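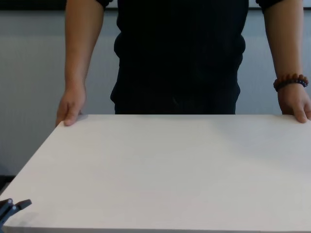 Black T-shirt, short sleeves, at the white table.

Wednesday, November 20, 2019

Bodice lining, the Piltedby dress. Took the waist seam apart again. Third go. The thread going in was silk, the thread coming out was mostly language.

The old lining is cotton, gone brown under the arms, and whoever mended it in the past used something like fishing line. I have left two inches of their work in at the left side seam for the record and out of spite.

Wing-yan Fang thinks the back panels were cut from an earlier skirt. She found a row of empty needle holes running straight through the darts, 50 mm up from the waist, going nowhere useful. I said moth. She gave me the lens. Not moth.

Dye test on the new cotton: batch 3 is closest, still a bit pink in daylight. Batches 1 and 2 are now dusters.

Covby have sent the hooks, 400 of them. The dress takes eleven. I did order by the card and I did not read how many were on a card, so anyone wanting hooks, they are in the tin under the steamer. Invoice is 2996 if accounts ask, and they have asked.

Bošković wants the stand padded out before he will look at the hang of the skirt. Fair enough – it has been waiting since August and the hips are still one flat pillow.

To do: wash out the tea-coloured pan, re-cut left front lining on the straight grain this time, get the good shears back from Jukov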